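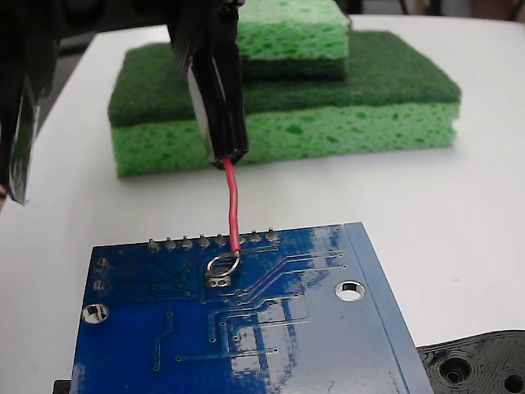 빨간 전선 끝이 은색 링 안에 닿은 상태. 그리퍼는 이르쿠라.

11월, 밤 열 시 넘어서

저녁을 늦게 먹고 이제야 적는다. 오늘은 하루 종일 전선 일만 했다. 얇은 빨간 전선을 그리퍼로 집어서 파란 기판 위쪽의 링에 갖다 대는 것, 사람이 하면 숨 한 번 쉴 동안 끝나는 일이다. 이걸 그리퍼 두 종류와 컨트롤러 두 종류로 돌아가며 해 보기로 지난주에 정했고, 오늘이 첫날이었다.

아침에는 겔텔부터 달았다. 손끝이 말랑해서 전선을 놓치지 않을 거라고 다들 기대했다. 잡는 것만 보면 기대대로였다. 힘을 낮게 줘도 전선이 빠지지 않았고, 당겨 봐도 버텼다. 문제는 손끝이 눌리면서 전선이 옆으로 돌아가는 것이다. 집을 때는 똑바로 서 있다가 들어 올리면 끝이 기울어 있다. 기우는 방향이 매번 같으면 보정하면 되는데 그렇지도 않았다. 링 바깥 기판 면을 긁고 지나간 게 여러 번이고, 한 번은 전선이 휘면서 납땜 핀 쪽으로 튀었다. 전원을 안 넣은 기판이라 별일은 없었다.

카를라 스루르는 집는 위치가 너무 위라서 그렇다고 했다. 전선이 아래로 길게 나와 있으면 끝이 흔들리는 게 당연하다는 말이었다. 맞는 말 같아서 잡는 위치를 조금씩 내려 봤다. 확실히 나아졌다. 그런데 너무 내리니까 이번에는 손가락이 카메라를 가려서 전선 끝과 링이 동시에 안 보였다. 결국 중간쯤으로 돌아왔다. 이 높이는 손가락을 바꿀 때마다 다시 잡아야 할 것 같다.

점심 전에 이르쿠라로 교체했다. 볼트 위치가 달라서 어댑터를 다시 끼우느라 시간이 걸렸다. 렌치를 찾는 데도 한참 걸렸다. 다음부터는 렌치를 팔 받침대 옆에 두기로 한다.

이르쿠라는 손가락이 길고 끝이 뭉툭하다. 처음에는 이 뭉툭한 끝으로 전선을 제대로 물 수 있을까 싶었다. 파지력을 8 N에 놓고 시작했는데 의외로 잘 물었다. 겔텔처럼 돌아가지 않는다. 대신 한 번 비뚤게 물면 끝까지 비뚤다. 손끝이 받아 주는 게 없으니 내려가다가 기판에 닿으면 그 힘이 그대로 전선으로 가고, 전선이 활처럼 휜다. 살짝 휘는 정도는 괜찮고 오히려 끝이 눌려서 자리를 잡는 데 도움이 되는 것 같은데, 조금만 더 내려가면 옆으로 미끄러진다. 하강 정지 조건을 빡빡하게 줘야 한다.

손가락에 감은 것이 위쪽에서 주름이 잡혀 있다. 잡는 데 영향은 없어 보이지만 번들거려서 카메라에는 좋지 않다. 내일 시간이 되면 다시 감을 생각이다.

카메라 이야기도 적어 둔다. 오늘 제일 애먹은 것은 그리퍼보다 기판의 반사였다. 파란 면이 반들반들해서 조명이 하얗게 줄로 비친다. 가운데와 오른쪽이 특히 심하다. 링도 은색이라 빛을 받으면 테두리가 퍼져 보이고, 자동 노출로 두면 팔이 움직일 때마다 밝기가 출렁거려서 링 검출이 됐다 안 됐다 한다. 노출을 고정하고 조명을 옆으로 돌렸더니 링은 안정되었는데 이번에는 오른쪽 고정 구멍을 링으로 잡는 일이 생겼다. 둘 다 은색 테두리에 동그란 모양이니 프로그램 입장에서는 그럴 만하다. 다만 고정 구멍은 가운데로 흰 테이블이 비치니까 안쪽 밝기를 보고 걸러 내게 했다. 조건 한 줄 넣었을 뿐인데 그 뒤로는 틀리지 않았다. 진작 넣을 걸 그랬다.

전선 끝 검출은 생각보다 쉬웠다. 빨간색이라 파란 기판 위에서 잘 떨어져 보인다. 검은 전선으로 바꾸면 또 다른 이야기가 될 텐데 그건 나중 일이다.

오후에는 컨트롤러를 비교했다. 카이시를 먼저 쓰고 플리멘으로 바꿨다. 그리퍼는 이르쿠라 그대로, 시작 자세도 그대로 두었다. 각각 28회씩 하기로 했고, 링 안에 닿고 나서 셋을 셀 동안 그 자리에 있으면 성공으로 치기로 했다. 기준을 먼저 적어 두자고 한 건 할라 아탈라였다. 적어 두지 않으면 오후 늦게 피곤해질수록 기준이 느슨해진다고.

카이시는 움직임이 부드럽다. 내려가는 것만 보고 있으면 믿음이 간다. 그런데 접촉 감지가 늦다. 전선이 가늘어서 닿을 때 힘 변화가 작은데, 그걸 잡음으로 보고 그냥 지나간다. 필터를 약하게 하면 반응은 빨라지지만 아무것도 닿지 않은 공중에서 멈춘다. 필터 값을 여러 번 바꿔 가며 타협점을 찾았는데, 마음에 드는 값은 아니다.

플리멘은 반대다. 움직임이 딱딱 끊기고 소리도 거슬린다. 하지만 멈춰야 할 때 멈춘다. 설정 화면은 불편하다. 메뉴가 깊고, 값을 바꾸고 저장을 따로 눌러야 하는데 그걸 잊어서 두 번이나 예전 값으로 돌렸다. 내 실수지만 화면에 저장 안 됐다는 표시 하나쯤은 있어야 한다고 생각한다. 엔코더 원점도 이상해서 그리퍼를 다 닫은 상태인데 1848이 나왔다. 바비타 삿데바에게 물어보니 원점 잡기를 안 하고 시작하면 그렇게 된다고 했다. 원점을 다시 잡고 처음부터 했다. 그 전에 한 것은 전부 버렸다. 아까웠지만 섞어 두면 나중에 더 골치 아프다.

성공 횟수는 아직 집계하지 않았다. 느낌으로는 플리멘이 낫다. 다만 느낌이 믿을 만한 것은 아니다. 카이시를 돌릴 때는 조명을 한 번 건드렸고, 플리멘은 내가 이미 요령이 붙은 다음에 했다. 내일은 순서를 바꿔서 플리멘부터 한다.

기록 번호는 2938에서 끝났다. 이게 마지막 회차이고, 중간에 원점 문제로 버린 구간은 공책에 따로 표시했다. 파일 이름은 내일 정리한다. 오늘 하면 틀릴 것 같다.

조르주 아부 자우데가 퇴근 전에 들러서 잠깐 보고 갔다. 겔텔로 집고 이르쿠라 같은 딱딱한 손끝으로 옮겨 잡으면 어떠냐고 했다. 팔이 두 개 필요한 이야기라 당장은 못 한다. 그래도 손끝만 반반 섞는 방법은 있겠다 싶었다. 한쪽 손가락은 말랑하게, 한쪽은 딱딱하게. 그러면 전선이 딱딱한 쪽 면을 따라 서고 말랑한 쪽이 눌러 주는 식이 된다. 될지는 모르겠다. 카를라는 말랑한 쪽으로 쏠려서 더 기울 거라고 했고 나도 반쯤은 그렇게 생각한다. 해 보는 데 반나절이면 되니까 이번 주 안에 해 본다.

데니스 치덤에게서 메일이 왔다. 비교표를 언제 받을 수 있느냐는 내용이다. 아직 표로 만들 만한 게 없다고 답했다. 겔텔은 컨트롤러 하나로만 돌렸고 횟수도 제대로 세지 않았으니 오늘 것은 연습으로 쳐야 한다. 답장을 보내고 나서 너무 짧게 썼나 싶었는데 다시 쓰지는 않았다.

내일 할 것.
겔텔 다시 달고 같은 기준으로 처음부터.
플리멘 먼저, 카이시 나중.
저장 버튼 누를 것.
전선 새로 자르기. 오늘 쓰던 건 하도 물려서 피복에 자국이 생겼고, 그 자리에서 자꾸 꺾인다.
조명 받침에 테이프로 위치 표시.

어깨가 뻐근하다. 의자가 낮아서 종일 고개를 들고 화면을 봤다. 의자 높이도 내일 고친다. 창문을 조금 열어 놨더니 방이 차다. 닫고 자야겠다.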